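Last updated 8 Dec 2024

# Camera and controller trials: the questions I keep getting

I run the outdoor rover tests at Clotmont with Siv Backlund, and since I posted our first notes in August my inbox has filled up with pretty much the same dozen questions. So I'm putting the answers in one spot. If yours isn't covered, write to me and I'll add it!

### Which cameras did you compare?

Two. The Gerkden wide-angle, which we'd been running for ages, and the Birkness, which has a narrower lens and a faster shutter. Both bolt onto the same front bracket, so swapping them takes me a few minutes and one hex key (which I lose constantly).

### Why test on a campus plaza instead of a proper test track?

Mostly because a plaza is where we want the thing to drive. Our indoor track has painted lines and nice even lamps, and every camera looks great in there. Outside you get pale slabs, pale sky, long straight curbs, and people walking wherever they like.

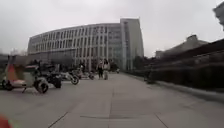
The other reason is boring: it's close to the workshop, and when a battery dies I can push the rover home.

### Does a gray day mess up the results?

It changes them, for sure. Flat light is kind to the exposure control - no hard shadows to chase - but it takes away contrast too, and the path finder leans on contrast to pick out the edge of the pavement. I like overcast days for comparing cameras, as the light stays more or less the same between runs. Just don't tune on gray days only. I did that once and the first sunny morning was a disaster.

### How many runs did you do?

100 per camera, over the same route, with the same speed setting. From those I pulled 3,779 frames and went through them by hand, marking each one as usable or not for curb finding. 581 went in the reject pile. Siv rechecked a batch of mine and we disagreed on 38, nearly all of them slightly soft frames where it comes down to how picky you feel that day.

### What about big open areas with nothing to lock on to?

Ah, the hard part. With a curb close by on one side, both cameras do fine. Once the rover drifts out toward the middle, all it has left is slab seams and whatever sits on the horizon.

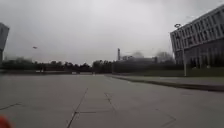 The old controller used to treat a long diagonal seam as a path edge and follow it, very confidently, in the wrong direction. We now make it wait for a second cue before it commits to a turn. It's a bit slower and I can live with that.

### Can I crop out the piece of the robot in the corner?

You can, but I'd mask it instead. Cropping throws away a strip of good pavement along with it, and that near pavement is handy for judging speed. Draw the mask once per camera and redo it any time you touch the bracket. Even a small tilt shifts it.

### Which controller are you using now?

The Midtbø. I was a holdout on this one - I knew the old board inside out and had all my scripts for it. Siv wired up the Midtbø while I was away and by the time I got back I'd lost the argument. Its steering corrections are smaller and come more often, so the rover wobbles less, and less wobble means less blur. I'd honestly put that ahead of the camera choice if you can only afford one upgrade.

### How does it deal with scooters and people?

Carefully, and with one of us walking next to it holding the stop button. Always.
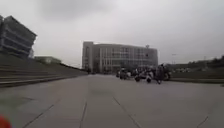
At long range neither camera gives the detector much to work with. A group shows up as one smudgy blob, and riders and parked scooters get lumped together. We quit trying to sort them out at that distance. The controller slows down for any blob at all and looks again when it's closer.

### So which camera should I buy?

For open spaces, I'd stick with the Gerkden. The stretching near the edges of the picture is ugly and you'll need to calibrate for it, but seeing both sides of a wide walkway is worth the bother. For narrow paths I'd go with the Birkness, which stays crisper on rough ground.

### Will you share the mount drawings?

Yep, once I've fixed the hole spacing. The current version is off by just enough that you'd have to file it, and I don't want the angry emails.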